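About Juvine

Juvine is a small robotics workshop in Ramville. We build and service hand-held grippers and the tracking gear that goes with them, and we train customer staff to use both. Most of our work is for labs and light manufacturers that need a record of how a hand moves before they program a machine to do the same job.

How we work changed after a fault in August. A gripper on our Skedura line lost its position fix while it was being moved over a table. The software did not stop. It kept the last good reading and went on logging, and the error only came up when the session was checked afterwards. By then 848 recordings had been made with the same build, and nearly all of them had to be thrown out. There were no injuries. Had those files been used to drive an arm, the arm would have gone to the wrong place at full speed.
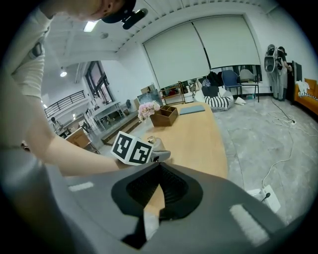
The cause was a timeout set in the wrong units. It had passed two reviews, both done at a desk with no hardware attached. Releases are now tested by hand, in a furnished room, with marker cubes on the grippers and people moving about. If tracking drops out, recording must stop and the operator must get an audible alarm. A release that fails this test goes back to the start of the queue.

We also brought in Babić, an outside safety firm, to go over our fault log four times a year. Their first report listed two further defects — a worn trigger spring and a loose cable clamp. Both have been fixed on all units in service.

Customers can ask for the fault log at any time. It covers open items as well as closed ones.

Page last updated 27 Feb 2019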